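Week 5 handout: learning to wipe from demonstrations

Welcome back, everyone, and thank you for the very lively questions last time (I have not forgotten the one about grip force, and we will get to it in the seminar). This week we look at the Fullero method, which was worked out by the Deswood group and tried again at Haverford with a different arm. The idea is simple enough to say over a cup of tea – the policy learns from a person guiding the gripper, and predicts a short run of 18 motions at a time before it looks again.

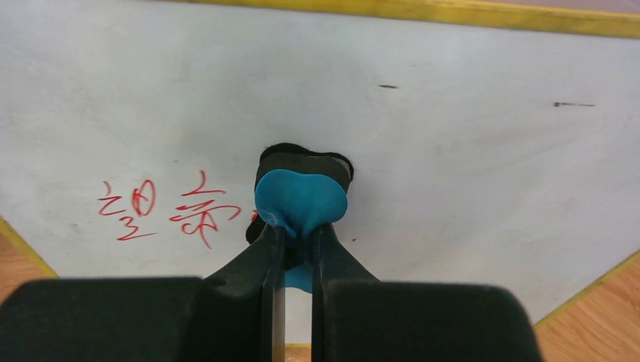 Most of the trouble with wiping comes from deciding when to stop. The Haverford team recorded 382 demonstrations, and their early policies were inclined to give up too soon or to go on rubbing for ever. Think about what the wrist camera has to work with: two red characters are easy enough to pick out against white, but a tiny red dot beside one finger is much harder, and the grey streaks and scuffs might look like leftover ink to a nervous network. The fingers and whatever they hold also take up the middle of the view, so do ask yourselves how much the policy can know about the patch it is about to touch.

Before the seminar, please read the Galtlow notes on stopping rules and jot down one rule of your own, however rough.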